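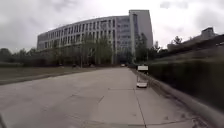
Rommel Dizon asked after the dry run why we don't just give the planner a map, and he has a point. Start the talk with his question.

Slide 2. Method. No prior map. The planner gets camera frames only and scores each patch of ground as drivable or not. Slab joints and cracks are the hard part. Our February version read a dark joint as a step and stopped.

Slide 3. Say what changed: 1000 extra labeled frames, mostly concrete under flat gray light. Curbs and hedges get their own class now. Thin things like poles and sign stands do too. Credit Jerome Tan for the labeling.

Slide 4. Result. 27 runs, 4 false stops. The old version had 19 on the same route. Pause here. Don't read out the table.

Slide 5. Back to Rommel. A map would help on a fixed route. Bunoleo has to work on routes it hasn't driven before. Mention that we have no night data.

If time is short, skip slide 3 and take questions.

2 comments 11 shares

We use cookies to improve your visit. Accept Manage settings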